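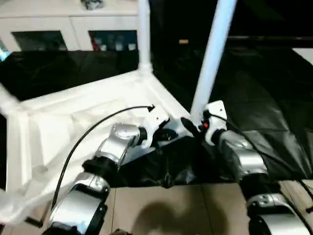 Cable routing is the first thing to check on a two-arm cell, before the controller is powered and before anyone jogs a joint. Most of the stoppages we logged on the Lamix cell between April and the end of the summer came back to a lead that was too short, too long, or tied down on the wrong side of a joint. Look at the left arm: the black cable makes a loop, then runs steeply down beside the silver elbow segment toward the lower link. The loop is the service loop, and its size is what this session is about. The cable on the right arm comes away near the gripper bracket and follows the upper segment out to the side. The two runs are judged separately.

## Session 12: Cable and gripper check, Lamix cell

Handout by Dirk Rothe. Bench work with Rhun Gape, Flutcombe workshop, room 431.

### Before you start

- Controller off at the main switch, key in your pocket.
- Both arms supported or parked. The joint brakes should hold, but do not put your head under a link to find out.
- Loose fabric kept out of reach of the grippers. Cloth folds get pinched in the jaws and drawn into joints.
- Cell log open at a new page. Write the arm (L or R) next to every entry.

### Service loop

1. Start at the gripper end and follow the cable down by hand to the base. Do not skip the part behind the elbow.
2. With the power off, release one brake at a time and move each joint through its full range. A second person holds the arm.
3. Watch the loop at both ends of the travel. At full reach it should still have a visible curve. Folded in, it should not hang low enough to catch on the work.
4. If it fails either test, open the nearest clip, feed cable through, and repeat from step 2.

Never correct a loop with the arm in one position only. A loop that looks generous at the park position can be tight with the wrist rolled over.

### Connectors

Any plug left unmated gets a cap and a tag. A bare plug swinging near the jaws will sooner or later be closed on, and bent pins are slow to find – the fault comes and goes with the pose. Push each mated connector home and pull lightly on the shell, never on the cable.

### Gripper brackets

Check the bracket screws with the driver set to the value on the cell card. Replace any screw with a rounded head. Then wipe the bracket and look for hairline cracks starting at the screw holes, especially on an arm that works against tall frames and poles. Side loads from leaning on a pole end up in those holes.

If a bracket is replaced, the tool offset has to be taught again. Gromusau supplies the spares for this cell. The older Xenos brackets have the same hole pattern but a different depth, so don't mix them on one arm.

### Return to service

Power up, home both arms, and run the slow cycle 2 times with a hand on the stop. Listen for clips ticking against the housing. Sign the log and have your partner sign it too.

For next week: read the section on brake release in the cell manual and bring your log page.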